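Resource Review: The Grisamis Reading Companion to Ruth

Published by Arkura
Reviewed for the Parish Education Office

The Office receives a number of requests each year for study material suited to small groups that meet in homes. Most of these requests come from congregations without a full-time teacher, where the leader is a member of the group who has agreed to prepare a little more than the others. The Grisamis Reading Companion to Ruth was written with such leaders in mind, and it was used by two of our groups over the spring before this review was prepared.

The set consists of a leader's handbook of 113 pages, a shorter booklet for participants, and a folded sheet with a family chart on one side and a map of Moab and Judah on the other. The text is by Femke Bosman, with discussion questions by Chukwuemeka Onuoha. There are eight sessions, two for each chapter of the biblical book.

Content

Ruth is a short book, and many published studies treat it as a pleasant love story with a harvest in the background. The Companion begins elsewhere. Its first session stays with the opening five verses, in which a family leaves Bethlehem during a famine and three women are left widowed. Participants are asked to read those verses aloud twice before any question is put to them. The handbook then gives a page on what widowhood meant for a woman without sons, and a page on how Israel regarded Moab. Both are clear and free of technical language.

Naomi receives a great deal of attention, and this is the strongest feature of the work. Her request to be called Mara, "for the Almighty has dealt very bitterly with me," is given an entire half of the second session. The author does not hurry to correct Naomi or to assure the reader that matters will improve. She sets the complaint beside several of the psalms of lament and leaves the group to consider whether a person of faith may speak in this manner. One of our groups, led by Amber Visser at Clisemholm, spent the full evening on this point and carried the remaining questions over to the following week.

The treatment of gleaning in chapter two is sound. The relevant passages from Leviticus and Deuteronomy are printed in full, which spares participants a good deal of page turning, and the questions move from the law itself to the way Boaz goes beyond it. A short exercise asks each household to consider what it sets aside for others, and in what form. 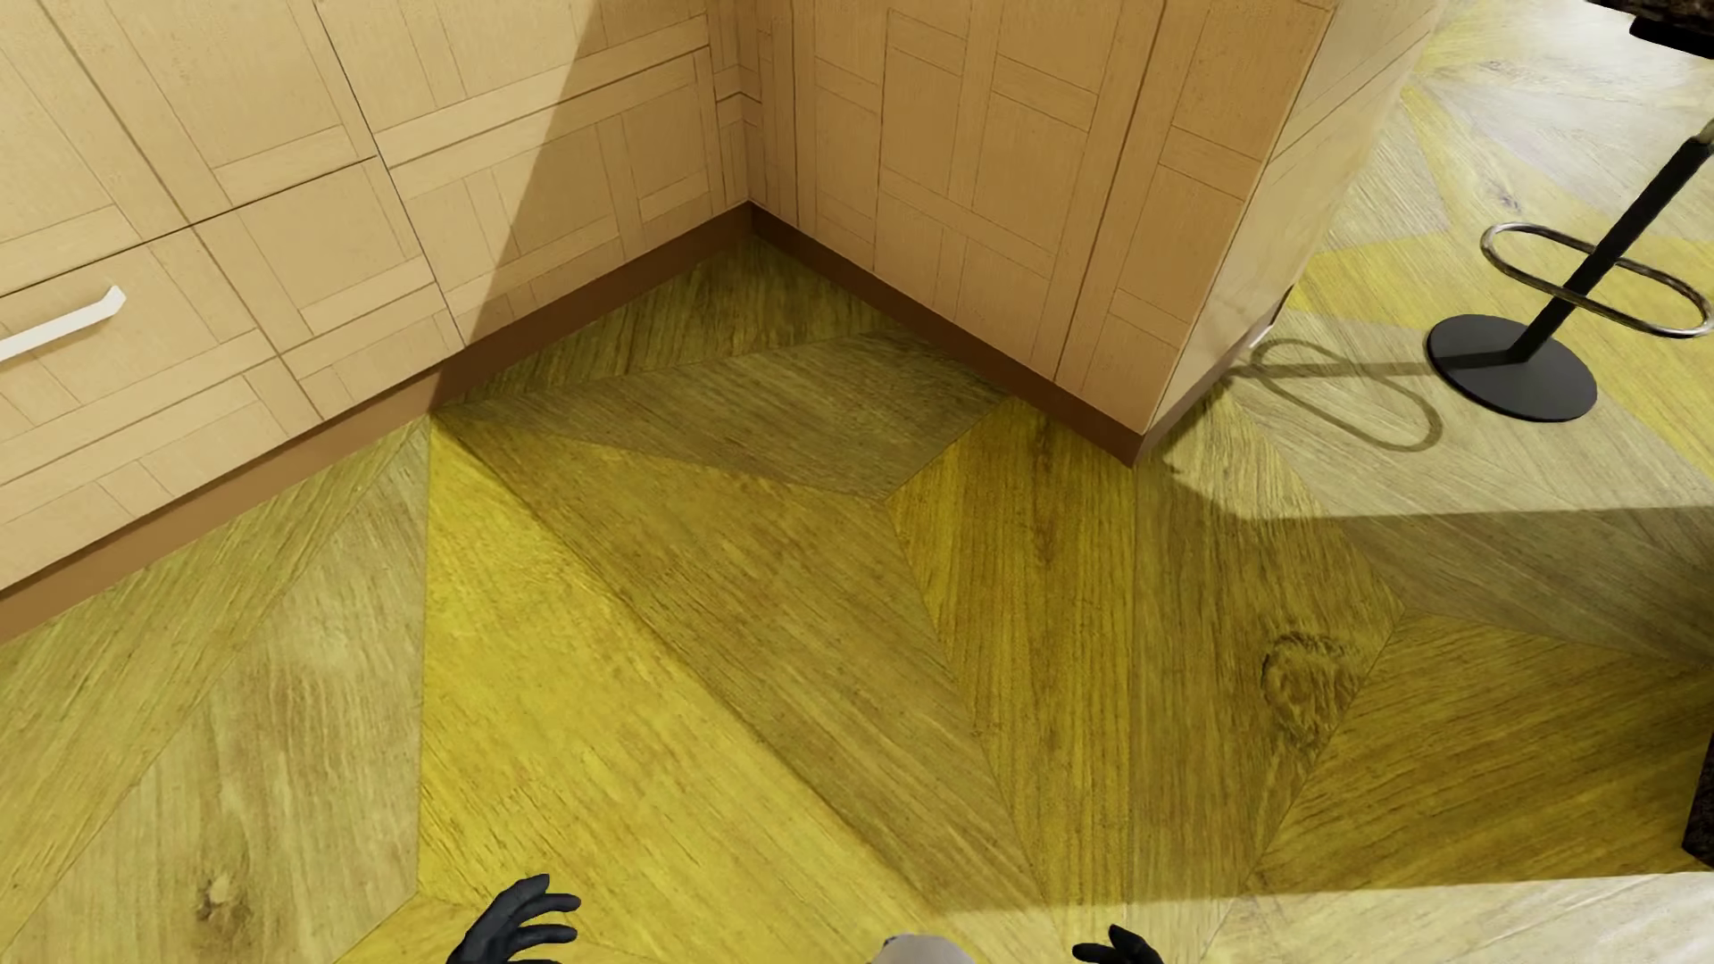

Wood-look flooring and light wooden cabinets.

Chapter three presents a difficulty for any writer. The visit to the threshing floor has been read in several ways, and the handbook sets out two of them fairly. Some leaders may wish for a firmer conclusion. Our reviewers considered the restraint appropriate, though they noted that the participants' booklet says almost nothing on the matter, so that a group member reading alone at home would not know a question existed. A sentence or two in the booklet would be sufficient.

The sessions on chapter four are less even. The legal business at the gate is explained carefully, and the custom of the sandal is handled with good sense. The closing genealogy, however, is dealt with in three paragraphs. For Christian readers the line from Obed to Jesse to David, taken up again in the first chapter of Matthew, is among the chief reasons the book is read at all. Cor Vermeulen, who led our second group, prepared his own notes on the genealogy and found that the discussion they produced was one of the best of the series.

Format and Use

Each session is planned for 60 minutes: 15 for opening prayer and reading, 20 for background, and the remainder for discussion. In practice both groups found the background portion too long when read aloud from the handbook. Leaders are advised to read it beforehand and summarize it in their own words.

The type in the participants' booklet is small. Several older members asked for enlarged copies, and the publisher's notice on the inside cover permits copying for use within a group, so this was easily arranged. The binding of the handbook lies flat on a table, and the margins are wide enough for notes. The map is attractive but lacks a scale, and the road from Moab to Bethlehem is not marked. This is a weakness in a study that asks participants to think about the length of that journey.

Scripture is quoted throughout from a single modern translation. Where the Hebrew word hesed appears, it is rendered "kindness" in the text and discussed in a note at the foot of the page. The note is good - better, in the opinion of our reviewers, than the longer article on the same word at the back of the handbook, which repeats itself.

Each session ends with a prayer. These were written for the series by Jonatan Engebretsen and are brief, plain, and suitable for reading in unison. The prayer following the second session, which makes room for those who have come to the meeting in grief, has since been used at Clisemholm on other occasions.

Comparison with Other Material

Groups that have used the Aerts study outlines will find the Companion more demanding. The Aerts outlines can be led with almost no preparation and suit a Saturday breakfast meeting or a group whose attendance varies from week to week. The Companion assumes that the same people will return and that they will have read the chapter. Where this cannot be expected, the shorter outlines remain the better choice.

Recommendation

The Office recommends the Grisamis Reading Companion to Ruth for established home groups and for adult classes meeting weekly. It may also be used by two or three people reading together, although some of the discussion questions would need to be adapted. It is not recommended for youth groups in its present form, as the background sections are long and the exercises assume an adult household.

Leaders should plan to supplement the final session with material on the genealogy. Mr. Vermeulen's notes are held at the Office and may be requested by any congregation. Two sets of the Companion are available for loan until the end of May, and requests should be made in writing by the group leader, stating the number of participants and the proposed starting week.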